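Last updated: March

We use cookies to remember your language and the manual version you last opened. Accept | Manage settings

Plukside Site Guide
Section 4. Setting up a teaching area and working a recording shift

This section applies to sites where shelf work is being handed over in stages to a Plukside cell. It covers the teaching area, the hand-held grippers, the recording shift itself, and the changes to job duties that start on the first day of recording. Mounting and wiring of the robot arm are covered in Section 6. Do not begin Section 6 until the site lead has signed the task list in 4.2.

4.1 What changes for shelf staff

During the teaching stage, the people who already do the shelf work do it with a pair of grippers in their hands. The recordings are sent to Sovmont, where they are used to train the arm on the same tasks. Once the arm is running, the same staff load it, check its work, and take over the items it puts in the reject tray.

Before the first shift, the site lead must go over the following points with everyone on the rota:

- Recording counts as normal working time at the normal rate. It is not to be added on top of a full picking shift.
- Pick-rate targets do not apply to anyone who is recording. The handheld terminal must be set to "Teaching" so the hours are left out of the weekly rate report.
- Recordings may not be used for appraisal or discipline. Supervisors do not have playback access, and the access level cannot be changed at the site.
- Anyone may decline to record. Use form 734 and place the person on standard duties for that shift.
- People who walk through the area can be picked up by the cameras. Post a notice at each entrance and tell visitors at sign-in.

At the Brilluvgate site, the first group of shelf staff asked for the task list to be written by the people who stock the shelves, and this is now the standard procedure. The lists we had been sending out left out most of the small corrections staff make without thinking, such as turning a pack so the printed side faces out, or pulling the back row forward before adding to it. Leave time for this. A task list for one shelving unit usually takes a full morning to agree on.

4.2 Choosing and preparing the area

1. Pick a space with the same type of shelving that the arm will work on. Shelf height and depth must match. Color does not matter.
2. Set the shelving against a plain wall if you have one. Leave enough room in front for a person to kneel or crouch with both elbows out.
3. Switch on all ceiling lights and leave them on for the whole shift. If the area has windows, note the time of day on the shift sheet.
4. Put the laptop on a stable surface within sight of the person recording. The status bar should be readable without putting the grippers down.
5. Set out the items on the task list. Use real stock in its real packaging, including packs that are creased or scuffed.
6. Tape the recording notice to the doors at eye level.
7. Walk through the area once with the site lead and have the task list signed.

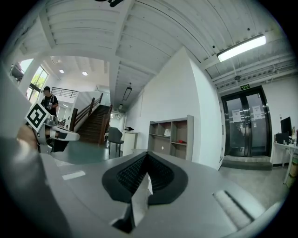 8. Tell the rest of the building that recording is about to start. People do not have to stay away, but they should not reach into the shelving or move the items on it while the status bar is red.

NOTE: You do not need to clear the room of furniture. Desks, chairs, and other people moving around at a distance are acceptable, and a certain amount of everyday background is useful to the training. What must stay the same during one task is the position of the shelving.

CAUTION: Do not set up on a landing, at the top of stairs, or in a marked exit route. The person recording looks down at the shelf and at their hands for long stretches and will not notice a step behind them.

4.3 Checking the grippers

Each set is made up of a left and a right gripper, two finger pads per gripper, and the marker plates. Do this check at the start of every shift and again after any drop.

1. Close each gripper fully and let it open. It should move without catching. If it catches, take it out of use and tag it.
2. Look at the finger pads. Replace a pad if the textured surface is worn smooth or if it has started to lift at the corners.
3. Wipe the black-and-white marker plates with a dry cloth. Do not use glass cleaner or alcohol. Do not put tape or asset stickers on the white border.
4. Check that each marker is firm in its holder. A loose marker will ruin the position data for the whole shift and the error does not show on the status bar.
5. Hold both grippers still in front of the shelf until the laptop shows "Ready" for left and right.

If only one side reaches "Ready," swap the battery first. If that does not help, restart the recording program. Do not restart the laptop itself while the other gripper is connected.

Spare pads are sent in bags of 16. Order the next bag when you open the last one. Delivery from Sovmont to most sites takes a week, and a site with no good pads has to stop recording.

4.4 Recording a task

Read all the steps before starting. New staff should watch one full shift before picking up the grippers.

1. Select the task from the list on the laptop.
2. Put the items in their start positions. The start position may vary a little from one take to the next. Do not line things up with a ruler.
3. Take a gripper in each hand and get into a comfortable position in front of the shelf.
4. Press the button on the right gripper once. The status bar turns red.
5. Do the task at a steady pace. Work the way you would on a quiet day.
6. Use one gripper to hold and the other to steady or make room, if that is how you would do it by hand.
7. Lower soft packs onto the shelf and open the gripper after the pack is resting. Do not let them fall the last part of the way.
8. Move both grippers back from the shelf and press the button again. The status bar turns gray.

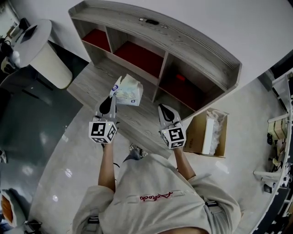 Figure 4-2. Two-handed shelf task. The left gripper pinches a small wrapped pack just above the shelf.

If you drop an item, pick it up with the gripper and carry on. Takes with a recovery in them are kept. Discard a take only if you put a gripper down, if someone else reached in, or if you did a different task from the one selected. To discard, hold the button for 2 seconds and wait for the beep.

Soft packs are the hardest items for most people. The pads will hold a pack by the edge seal, but the weight then swings, so take hold closer to the middle where you can. Pressing harder does not improve the grip and tires the hand. Staff who have done the job for years often find the first hour frustrating, as they are slower with the grippers than with their fingers. This is expected and should be said out loud at the start of the shift.

4.5 Breaks, rotation, and strain

The grippers are light, but the posture is not the same as normal shelf work. The arms are held forward and low, and the thumb does most of the closing.

- Change the person recording at least every half hour.
- Do not put the same person on low shelves twice in a row.
- Use a kneeling pad or a low stool for anything below knee height.
- Stop if there is numbness or pain in the thumb or wrist. Write it in the shift log and move to other duties. The site lead must follow up before that person records again.

A shelving unit normally needs about 600 kept takes before Sovmont will schedule the arm. Share these across everyone on the rota who has agreed to record. Do not give them all to the fastest worker. The arm will be working with stock put down by many different people, and a set recorded by one person tends to copy that person's habits, including which hand they favor.
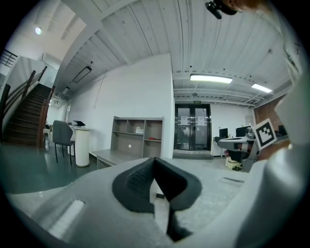
4.6 Ending the shift

1. Finish or discard the current take.
2. On the laptop, choose "Close shift" and wait for the file check to complete. Do not close the lid during the check.
3. Put both grippers on the charger with the pads open.
4. Return stock to the floor or mark it as teaching stock. Packs that have been handled many times should not go back on sale.
5. Set your handheld terminal back to "Standard."
6. Fill in the shift log: who recorded, which tasks, any discomfort, and anything the task list got wrong.

Entries about the task list are read by the Agyeman group at Sovmont, who plan the handover for each site. Please be specific. "Middle shelf awkward" is hard to act on. "Cannot get the left gripper past the divider with a pack already in the middle" led to a change in the arm's approach path.

4.7 Duties after handover

The table in Appendix B lists which tasks move to the arm and which stay with staff. In short, repeat placement of packaged items moves over. Opening cartons, checking dates, dealing with damaged goods, and anything involving a customer stays. Each shift has one named cell attendant, and the post rotates. Attendants need the half-day course in Section 8 and may stop the arm at any time without asking a supervisor.

Sites must not reduce the hours on the rota during teaching or during the first month of arm operation. If you are asked to do this, refer the request to your Sovmont contact before changing the rota.

Continue to Section 5, Sending recordings and reading the acceptance report.

Shares: 9 | Comments: 3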